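## Picking up small hardware with a hand-held gripper

I've been building my own hand-held gripper in our shared workshop since June, and the thing that ate most of my time wasn't the printing or the wiring. It was bolts! Tiny, shiny, slippery bolts. So here's how I practice with them now.

1. Clear a patch of white tabletop and put down one bolt with its nut threaded on.
2. Set the finger servo to speed 500. I started at 600 and kept launching hardware across the room (sorry, Yiran).
3. Put on a dotted grip glove. Plain knit slides around too much for me.
4. Hold the bolt in your fingertips and bring it up close to the gripper camera.

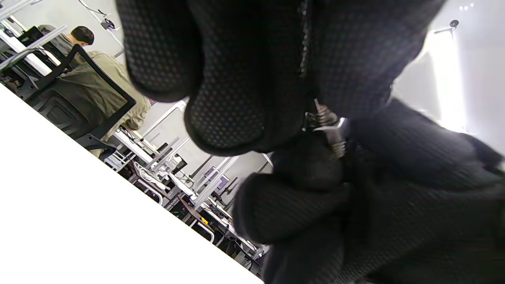
*Bolt and nut pinched in the gloved fingers, just the ends peeking out.*

Now open the jaws, line them up with whatever bit of thread is showing, and close slowly. Let go only when you feel a light tug — if the bolt twists, back off and try again from a flatter angle. I do up to 10 of these before I touch any settings, and then I change one thing at a time. My grip force ended up at 222 on the Hulon board, but yours will depend on your springs.

Next up is doing the same with washers, and I'm already dreading it.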